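Keeping Small Things Where You Can Find Them

My grandmother kept her buttons in a jar, her string in a drawer and her spare keys heaven knows where, and I have inherited all three habits along with the drawer itself. It took me a good many years and one very cross afternoon hunting for a picture hook to work out something better, so pull up a chair and I'll tell you how we do it at our house now.

Start with the junk drawer. Everybody has one, and I'm not going to scold you for it. Pull the whole thing out and tip it onto an old sheet spread on the bed (the bed, please, your knees will thank you). Have a cup of tea beside you and a trash bag on the floor. Dead batteries go in a jar for the recycling drop-off. Pens get scribbled on the back of an envelope and the dry ones go straight in the bag. Anything you can't name goes into a little paper sack with the month written on it. Mine says May. If I haven't gone looking in it by the time the weather turns, out it goes!

When the drawer is empty, wash it. Warm water, a drop of dish soap, and an old toothbrush for the corners, where there will be crumbs even if nobody in the family has ever eaten near that drawer. Let it dry overnight with the front propped up. A sheet of leftover wallpaper makes a lovely liner. I used a roll end of Jonevel shelf paper last time and it cut nicely with kitchen scissors, though it did want to curl for a day or so until I put the telephone book on it.

Now, containers. Please don't run out and buy a set of matching ones before you know what you have. I did that once, and ended up with 20 little plastic boxes, every one of them too shallow for a spool of thread. Jelly jars are good for screws and nails, and you can see what's in them. Egg cartons work for beads and earrings if the drawer is deep enough. Muffin pans that have gone past baking will hold hardware on a workbench very well, and if you have two you can stack them with a piece of cardboard in between. For rubber bands, I like a doorknob. I know it looks untidy.

Labels should be big and plain. I wrote my first ones in a pretty slanted hand and couldn't read a single one without my glasses. Masking tape and a black marker will do. Put the label on the side you'll see when the thing is on its shelf, which sounds silly to mention, but I've put plenty on the lids of jars that live above my head.

A word on string and cord. Wind short lengths in a figure eight around your thumb and little finger, then wrap the tail around the middle and tuck it in. Anything shorter than your forearm can go out to the garden for tying up the beans.

And then there are the odds and ends that won't belong to any family at all, no matter how you sort. For those you want one roomy catchall, and I've never found anything to beat a cookie tin. It's low, it's wide, you can stir through it with a finger, and when it's full to the brim you know it's time for another Tuesday evening of sorting.

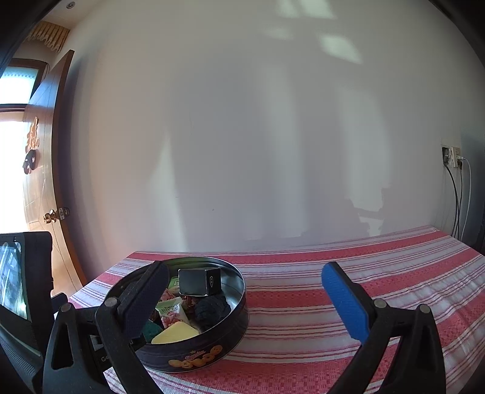
Cillent wrote in to say that a tin is fine until it gets damp, and that hers rusted all along the bottom seam after one winter in the garage. She sets them on a folded dish towel now and drops in a stick of plain white chalk, and she dries the inside with a hair dryer on low after washing. She also won't keep needles in with anything else, having found one the hard way, and pushes them into a bar of soap instead.

I've started doing the chalk myself. Change it every 3 months or so if your garage is like ours. If you already have a bit of rust, rub it with half a cut potato dipped in baking soda, rinse, and dry it right away. Stubborn spots may want a second go.

Next time I'll get to the linen closet, which has been waiting for me since before the holidays, and what to do with pillowcases that have lost their partners.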